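Bandley bedding library opens its doors, quietly, with slippers on

For immediate release: October 11, 2022

Bandley, a town best known until now for a roundabout, is to have a public library of bedding. The Zaswood Linen Library opens this month in the old seed merchant's on Inness Street, and will lend sheets, blankets, bolsters and eiderdowns to anyone with a postal address and a reasonable record with library books.

The collection runs to 1,000 pieces. It was left to the town by the late owner of the Zaswood guest house, who never threw out a pillowcase in her life and whose airing cupboard had spread, by the end, into the dining room. Her will asked that the linen be "used, and not looked at". The town looked at it for two years before doing as it was told.

Borrowers may take out a full set for a fortnight. Guests coming for a wedding, a cousin with nowhere to stay, a spare room that has never owned a proper blanket: all are good reasons, and the desk will not ask for one anyway. Loans are free. Fines are charged for late returns and, at a higher rate, for red wine.

"People told us that sheets are too personal to share," said Bok-nam Hyun, who runs the library. "Those same people have all stayed in hotels. I asked one of them where he thought the hotel got its sheets, and he had to go and sit down."

Everything that comes back is washed at 60 degrees, pressed and checked for holes before it goes out again. Wool is treated more gently and grumbles less. The mending is in the hands of Seul-gi Woo and Seul-gi Hong, who share a first name, a workroom and a firm dislike of fabric glue. Any post addressed simply to "Seul-gi, Mending" is opened by whoever gets in first.

The opening display, called Hospital Corners, looks at how the British have made their beds over the past century and why so many of them stopped tucking anything in. Visitors can try the old method on a narrow iron bedstead lent by Halvard Grønli, a retired ship's steward. Mr Grønli will be present on opening day to inspect the results and has promised to be fair, though he was not asked to be kind.

"On a ship you made the bed tight so that you stayed in it," he said. "At home you make it tight so your mother-in-law can see. The fold is the same."

A second room deals with the great duvet argument of the 1970s, with letters from local people on both sides. One Bandley correspondent called the duvet "a bag of feathers for those who have given up". She is understood to have bought two.
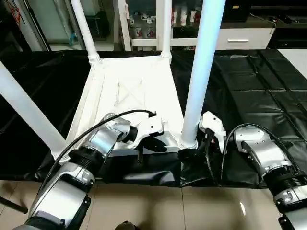 Talks and evenings

Ha-rang Baek gives the first talk of the season, A Short History of the Thread Count, on the opening evening at seven. Ms Baek spent much of her working life buying cotton for department stores and will explain why a sheet that boasts of 1,000 threads may be doing some creative counting. There will be tea. There will be biscuits, to be eaten well away from the percale.

Later in the month the library will hold a fitted sheet clinic, at which people may learn to fold one or be comforted for having failed. Places are limited by the size of the table. Couples are welcome but are asked to settle beforehand who is holding which corner.

The shelving and drying racks were supplied by Lüthi, a family joinery firm on the edge of town, which also rebuilt the stairs after it was found that the old ones had been held up mainly by sacks.

Visiting

The Zaswood Linen Library, Inness Street, Bandley, is open Wednesday to Saturday, ten until four. Entry is free. Outdoor shoes come off at the door and slippers are provided in most sizes, though large feet should bring their own. Dogs are admitted to the hallway only, following a discussion.

Donations of clean linen are accepted on the first Saturday of each month. The library regrets that it has enough floral valances.

Press visits can be arranged through Bok-nam Hyun at the library desk. Journalists wishing to photograph the eiderdowns are asked not to lie on them.

ENDS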